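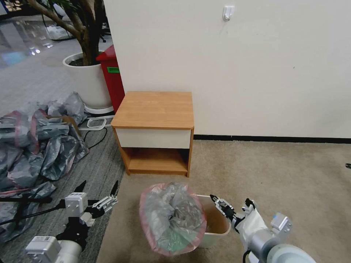

Search this site Enter keywords Go

Changes to trash and recycling pickup at Clasmont

Starting in February, trash and recycling at Clasmont will be picked up by a new hauler, Raltow. The contract with Nikari ends the last week of January. Nikari will come back once more to remove its old dumpsters from the lot behind Building 7, so please don't park along that fence until they are gone.

Pickup for household trash stays at twice a week. Recycling moves from every week to every other week. The new recycling containers are larger than the old ones, and we expect them to hold two weeks of material if boxes are flattened first. Boxes left standing next to the containers will not be taken.

Bags should be at the enclosure by 7 a.m. on pickup days. Under the old contract the truck often came after lunch, and many of us got used to that. Raltow runs our route first thing in the morning. If you miss the truck, put the bag inside the dumpster with the lid closed and it will go out with the next load. 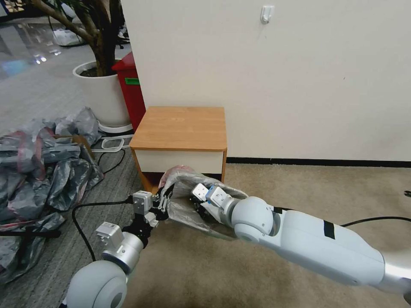
Bedroom trash needs to be bagged too.

All household trash has to be in a tied bag. This includes the small bags from bedrooms and bathrooms, which can go together inside one kitchen bag. Loose trash was the main complaint from the last hauler, and it is also what brings raccoons into the enclosure by Building 2. Plastic bags of any kind do not go in recycling, even if they are clean. The grocery store on Upadhyay Road has a drop-off barrel for them next to the carts.

Large items are handled differently now. Mattresses, couches and dressers used to be picked up whenever they were left out, and the cost was spread across everyone's fees. Last year that came to $2,712. Raltow charges by the piece, at $16 each, and the charge goes to the unit that books the pickup. Call the office to book. Furniture left at the enclosure without a booking will be tagged, and

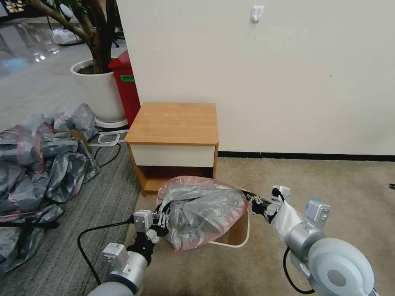 if it is still there after seven days the office will have it removed and will try to bill the unit it came from. Paint, batteries, tires and motor oil are not accepted at all and need to go to the county site.

The gate code for the enclosure will stay the same. New schedules will be posted in the laundry rooms and by the mailboxes before the change. If you need one in large print, ask at the office.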